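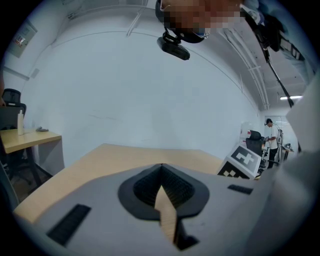 Ulla Kiiskinen wrote in to ask whether a robot can learn anything worth having from a person carrying a gripper around by hand, with no robot in the room at all. I get some version of that question every week, so this page starts there and wanders off into the other stuff people send me.

Well, can it?

Yes, within limits! The gripper you carry has a camera on it, and what gets recorded is the view from that camera plus how the gripper moved and when it opened or closed. A policy is then trained to go from what the camera sees to what the gripper should do next. The arm comes in later, with a gripper of the same shape on the end. For our little project at Trundcombe, the task was picking up a bottle and setting it down on a mat, and the arm (we call it Clirnley, after a village I like) managed that in 53 tries out of 60 at the desk where we'd recorded. I'm pleased with that number but I wouldn't frame it.

What about a desk it had never seen?

Worse. We carried everything over to the Etley building and it dropped to roughly half. Most of the misses were short reaches, where the gripper closed on air just in front of the bottle. I think the table height threw it off, though I haven't tested that properly, so please don't quote me as if I had.

Why not just steer the real robot and record that?

I did that for a year and I still have the sore shoulders. Steering an arm is slow, at least the way I do it, and you spend a lot of the session waiting for it to catch up with you. With the hand-held tool you just pick the thing up. You can also take it to places where I'd never get an arm through the door.

What's the card with the black-and-white square on it?

It's a fiducial marker. The pattern is easy for software to find, and if you know how big the card was printed, you can work out where the camera is relative to it. We use it to give every recording in a room the same starting point. Print it on stiff card and measure it after printing, with a real ruler. Mine came out 4 percent small the first time (the printer had "fit to page" switched on, naturally) and I lost an afternoon wondering why all my distances were off.

Do you need a head camera too?

For training the policy, no. Ours only uses the gripper view. I like having the head view for checking afterward, when a recording looks odd and I can't tell from the gripper what the person was trying to do. Mervyn Hartley disagrees with me on this and thinks the head view should go into training as well. He may be right! We haven't compared them yet.

How many demonstrations does it take?

For the bottle task I used 12 sessions, and I kept going until the results stopped getting better between one training run and the next. I'd love to hand you a magic number but it depends so much on the task. What helped more than extra takes of the same motion was moving the bottle, turning it, and starting from different sides of the table. My early recordings all began from nearly the same spot, and the policy fell apart when the arm started anywhere else.

What is the Rautiainen filter you keep mentioning?

Sorry, that's our in-house name for a very plain script. It goes through the recordings and throws out any where the estimated position of the gripper jumps farther between two frames than a hand could really move. Those jumps come from the tracking losing its place, usually when the camera is pointed at a blank wall. Blank walls are terrible for this. Before the filter, Clirnley had a nasty little twitch on the way down to the table. After it, the twitch was mostly gone.

Does everybody hold the gripper the same way?

Not even close. We had 3 people recording, and one of us (me) kept sneaking up on the bottle in a big curve. You could see my curve in what the robot did. I tell people now to move a bit slower than feels natural, and to keep the fingertips in view until they've closed.

Can it handle see-through things?

I tried a clear cup and it was hopeless. It's on the list.

Can I have the recordings?

Soonish. I still have to go through the head camera footage and make sure faces are covered in all of it, and that's slow going. The gripper recordings for the bottle task will go up first, along with the filter script. If you write to me, tell me which of the two you're after.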